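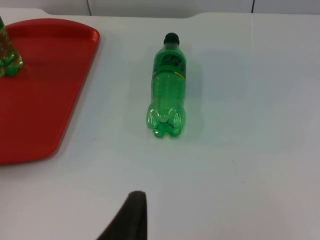
Plateau rouge et bouteille verte sur une table blanche.

Catégorie : Aide en ligne > Comptes professionnels > Guide de l'administrateur

Section 4. Paramétrer les virements et les droits de validation

Cette section s'adresse à l'administrateur du compte Ristside Pro. Elle suppose que l'entreprise a déjà signé la convention d'accès et que le compte courant apparaît à l'état « Actif » dans l'onglet Synthèse. Si ce n'est pas le cas, reprenez la section 3. Les utilisateurs simples n'ont pas accès aux menus cités ci-dessous.

Prévoyez le téléphone enregistré lors de l'ouverture, la liste des personnes à habiliter et, pour chacune, une adresse électronique nominative. Les adresses partagées du type compta@ ou contact@ sont refusées à l'étape 3.

4.1 Créer un utilisateur

1. Ouvrez le menu Administration, puis Utilisateurs.
2. Cliquez sur Ajouter. Un formulaire vierge s'ouvre.
3. Saisissez le nom, le prénom et l'adresse électronique. Le nom doit être identique à celui de la pièce d'identité, traits d'union compris.
4. Choisissez un profil : Consultation, Saisie ou Validation.
5. Cochez les comptes auxquels l'utilisateur aura accès. Aucun compte n'est coché par défaut.
6. Enregistrez et confirmez avec le code reçu par SMS.

L'utilisateur reçoit un lien d'activation valable 48 heures. Passé ce délai, revenez sur sa fiche et cliquez sur Renvoyer le lien. L'ancien lien cesse alors de fonctionner.

Remarque : un utilisateur au profil Saisie peut préparer un virement et le modifier tant qu'il n'est pas validé. Il ne peut pas l'envoyer. Un utilisateur au profil Validation peut faire les deux, sauf si la double signature est active (voir 4.3).

4.2 Fixer les plafonds

Chaque utilisateur au profil Validation possède deux plafonds, l'un par opération et l'autre par jour. À la création, ils sont fixés à 700 euros par opération et 900 euros par jour. Ces montants sont volontairement bas et doivent être ajustés avant la première utilisation réelle.

1. Dans Utilisateurs, ouvrez la fiche de la personne.
2. Sélectionnez l'onglet Plafonds.
3. Saisissez les nouveaux montants, sans décimales ni espace.
4. Indiquez la date d'effet. Laissez le champ vide pour une application immédiate.
5. Enregistrez et confirmez par SMS.

Le plafond par jour ne peut pas être inférieur au plafond par opération. Dans ce cas, le message « Montants incohérents » s'affiche et rien n'est enregistré.

Attention : la modification d'un plafond suspend les virements déjà préparés par l'utilisateur concerné. Ils passent à l'état « À confirmer » et doivent être validés de nouveau, un par un. Pour les virements de salaires, faites la modification avant la préparation du fichier.

Les prélèvements et les paiements par carte ne sont pas pris en compte dans ces plafonds. Ceux des cartes se règlent dans le menu Cartes, décrit à la section 6.

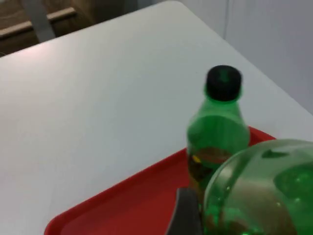
4.3 Activer la double signature

La double signature impose l'accord de deux valideurs distincts au-delà d'un seuil fixé par l'entreprise. Il faut donc au moins deux utilisateurs au profil Validation avant de l'activer. L'administrateur compte comme valideur s'il s'est attribué ce profil.

1. Ouvrez Administration, puis Règles de signature.
2. Sélectionnez le compte concerné. La règle s'applique compte par compte.
3. Passez l'option Double signature sur Oui.
4. Saisissez le seuil. La valeur 0 soumet tous les virements à la règle.
5. Désignez les valideurs autorisés à signer en premier, puis ceux autorisés à signer en second. Une même personne peut figurer dans les deux listes, mais elle ne pourra pas signer deux fois la même opération.
6. Enregistrez. La demande est transmise au service Sevcombe, chargé du contrôle des habilitations.

Le contrôle prend en général un jour ouvré. Pendant ce temps, l'ancienne règle reste en vigueur. Un message dans la boîte de réception de l'espace client indique l'acceptation ou le motif du refus.

Pour désactiver la règle, la procédure est la même, avec une étape supplémentaire : le représentant légal doit signer le formulaire 278, disponible dans Documents, et le déposer au format PDF. Une photo du formulaire n'est pas acceptée.

4.4 Enregistrer un bénéficiaire

1. Ouvrez Virements, puis Bénéficiaires.
2. Cliquez sur Nouveau et saisissez l'IBAN. Les espaces sont supprimés automatiquement.
3. Saisissez le nom du titulaire tel qu'il figure sur le RIB.
4. Lisez le résultat de la vérification du nom. Trois réponses sont possibles : concordance, concordance partielle, absence de concordance.
5. Confirmez par SMS.

En cas de concordance partielle, le système propose le nom enregistré par la banque du bénéficiaire. Comparez-le avec la facture. Pour un fournisseur qui facture sous un nom commercial, par exemple De Bruijn au lieu de la raison sociale complète, ce résultat est fréquent.

Attention : en l'absence de concordance, n'envoyez pas de virement avant d'avoir joint le bénéficiaire à un numéro que vous possédiez déjà. N'utilisez pas le numéro indiqué dans le courriel qui annonce un changement d'IBAN.

Un fichier de bénéficiaires peut être importé au format CSV, avec le point-virgule comme séparateur. L'import est limité à 149 lignes par fichier. Les lignes rejetées sont listées dans un compte rendu téléchargeable, avec le code d'erreur correspondant.

4.5 Faire un virement d'essai

Il est conseillé d'envoyer un virement d'un euro entre deux comptes de l'entreprise avant la mise en service.

1. Connectez-vous avec un utilisateur au profil Saisie et préparez le virement.
2. Déconnectez-vous.
3. Connectez-vous avec un valideur et ouvrez Opérations en attente.
4. Signez. Si la double signature est active, recommencez avec le second valideur.
5. Vérifiez que l'opération figure dans l'historique avec le nom de chaque intervenant.

Si l'opération reste « En attente » alors que toutes les signatures sont données, vérifiez les plafonds puis la liste des valideurs. Si tout est correct, contactez l'assistance Grerdale depuis la messagerie de l'espace client en indiquant la référence de l'opération. Ne communiquez jamais de code SMS, même à un conseiller.

Section mise à jour le 23 juil. 2025 par Lilibeth Yap. Les écrans peuvent différer légèrement pour les conventions signées avant janvier.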